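Right arm stops above small items on patterned rug, left arm holding bin
Ticket 151 - Uvitov floor pickup stack
Component: perception / grasp planner
Opened: February 2024
Status: fixed on branch, waiting on merge 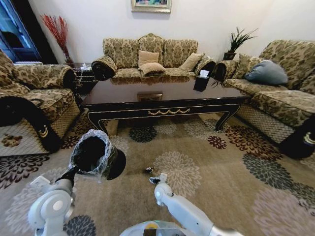 The planner keeps rejecting pickup targets on the living room rug, and only on that rug. The same build on the plain floor in the Birkar test room picks up the same kind of debris without complaint. In the living room the right arm moves to its pre-grasp pose and then holds there until the task times out. The left arm is unaffected and keeps the bin where it should be. The rug has large flower medallions in charcoal, maroon and cream on tan, and the target is a small dark piece close to the right gripper. My first guess was contrast, with the dark medallions hiding the debris. That guess was wrong, see below.

Setup
Uvitov stack, release branch
Detector: Flenov, default weights
Planner: Chu, two-arm config, left arm assigned to container, right arm assigned to pick
Head camera only, wrist cameras off

Steps to reproduce
Start the tidy task with the bin already in the left gripper.
Place a small dark item on the rug, within reach of the right arm.
Run the pick.
Right arm goes to pre-grasp and stays there. Log shows:

pick: target accepted, id 2
pick: approach pose ok
pick: floor height check FAILED
pick: retry 1 of 3
pick: floor height check FAILED
pick: retry 2 of 3
pick: floor height check FAILED
pick: retry 3 of 3
pick: giving up, holding pose

Expected: the arm closes on the item, lifts, and moves to the bin.
Got: the arm holds pose until timeout. No fault is raised, so the task runner thinks the pick is still in progress.

Log entry 1
Checked the detector first. Flenov does return the item. The mask is a bit ragged on the side nearest a medallion but the center is fine and the score is well over threshold. Swapped the item for a white one to rule out contrast. Same failure, same line in the log. So the detector is not the problem, or not the main one.

Log entry 2
Looked at the floor height check. Chu fits a plane to depth points near the target and compares it with the floor plane from startup. If the two differ by more than the tolerance, it assumes there is an obstacle and refuses to descend. On this run the local plane came back 44 mm above the startup plane. The rug is nowhere near that thick, I put a ruler on it.

Dumped the points used for the fit. A good number of them are not rug at all. They belong to the plastic liner on the bin. The liner is folded over the rim and hangs loose on the outside, and in this pose the bin is in view of the head camera at the same time as the target. The self filter removes the arms, the gripper and the held object, but the held object model is a bare cylinder. Anything outside the cylinder is kept and treated as part of the room.

Log entry 3
Repeated with the liner taken out of the bin. Three runs, three picks. Put the liner back and it failed on the first try.

That still leaves the question of why it works in the Birkar room, with the same bin and the same liner. Compared the configs. The Birkar config has color gating turned on for the plane fit, which drops points that don't match the floor color around the target. On a plain floor it throws the liner points away. The living room config has gating turned off, with a comment from last September saying it removed too much of the rug. That is true. With gating on, the fit on this rug loses whole medallions and sometimes has too few points left to return anything. So the rug is involved, but through the config.

Log entry 4
Tried widening the height tolerance. It gets past the check, but I don't want to ship it. With the wider value the arm will also descend when there is a real object next to the target, and the coffee table legs are close enough to matter. Reverted.

Fix
Two changes on the branch.
1. Held container model now has an optional margin around the outside of the cylinder, used by the self filter only. The collision model has not changed. Set the margin to cover a loose liner.
2. When the floor height check uses up its retries, the pick now returns a failure to the task runner. Before this it held pose and returned nothing.

Color gating stays off for the living room config.

Test results
Living room, liner in, dark item: passes.
Living room, liner in, white item: passes.
Living room, liner out: passes.
Birkar room, liner in: passes, gating on and off.
Forced failure with a box next to the target: the check fails, the runner gets the error and skips to the next item.

Known issues
If the target is directly under the liner as seen from the head, the margin removes the target points as well and the pick is dropped. Moving the left arm out and up before the pick would avoid that - opening a separate ticket against Chu for it.
The glossy coffee table top gives noisy depth. It does not affect floor picks but it will come up when we start on tabletop items.

Leaving this open until the branch is merged and the living room config has been updated on the second robot.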